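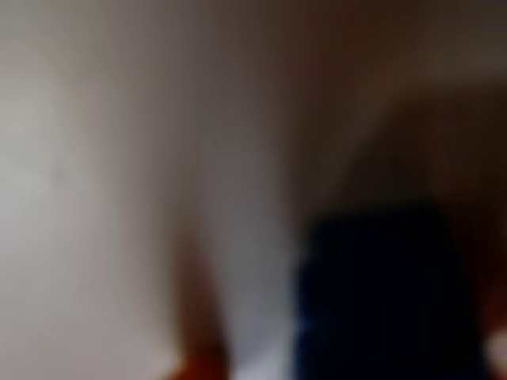
Getting a white haze off a dark wood tabletop?

Zastside
8/23/20

Hi all, hoping somebody has dealt with this. We got a secondhand dining table in August, dark brown finish, not sure if its lacquer or just stain with something wiped on top. Seller didn't know either. Paid 70 for it so not a museum piece but I like it.

Wiped it down after dinner with the usual kitchen spray and now there is a cloudy patch at one end, kind of milky. Bigger than a dinner plate. You see it worst from the side with the window, from the other side it almost goes away. Doesn't feel rough. Can't scratch it off with a fingernail.

Tried so far: damp cloth, dry cloth, a bit of olive oil (looked great for an hour and then came right back). Read something about mayonnaise and something about an iron and a towel and the iron scares me. Is this in the finish or sitting on top of it? And do I have to redo the whole top — no garage here, I'd be sanding in the kitchen.

Thanks in advance

Nikow
Member, 1765 posts

Don't sand. Not yet anyway.

Milky and smooth is usually moisture in the finish or cleaner residue on top of it. Different fixes so start with the easy one. Couple drops of dish soap in warm water, cloth wrung out till its barely damp, wipe the whole top, not just the patch. Then again with plain water, then dry it right away with an old T-shirt. Leave it alone for 36 hours. No tablecloth, no placemats, nothing sitting on it. If it was residue the haze should be gone or at least thinner.

Still there? Then I'd guess moisture. Hair dryer on LOW, keep it moving, hand's width off the surface. Do 5 minutes, stop, let it cool, look at it from the window side. Repeat if its shrinking. If you feel the finish go tacky stop immediatly.

Last thing is paste wax with the finest steel wool you can find, 0000, light pressure, go with the grain. Takes the shine down a little so you may end up doing the whole top to match. Try it underneath or on the edge of a leaf first.

Skip the oil from now on. It hides the haze for a bit, and cooking oil gets sticky later and you'll have to clean that off too. Soap step should take care of what's on there now.

Bogale

mayo works, my mom always did it. leave it on overnight and wipe. smells a little

Imska

Agree with Nikow mostly, but find out what the finish is before you get to the steel wool. Rubbing alcohol on a cotton swab, one tiny dab someplace hidden, like under the overhang. Gets soft or sticky, probably shellac — and shellac hates heat so go really easy with the dryer. Nothing happens, lacquer thinner is the next test, open a window for that one. If neither does anything it's likely poly and pretty tough.

Also what's in the spray? Anything with ammonia I'd keep off it. Mine clouded up the same way from glass cleaner, two rounds of soap and water and it cleared. Took a few days to look right though so dont panic the first morning.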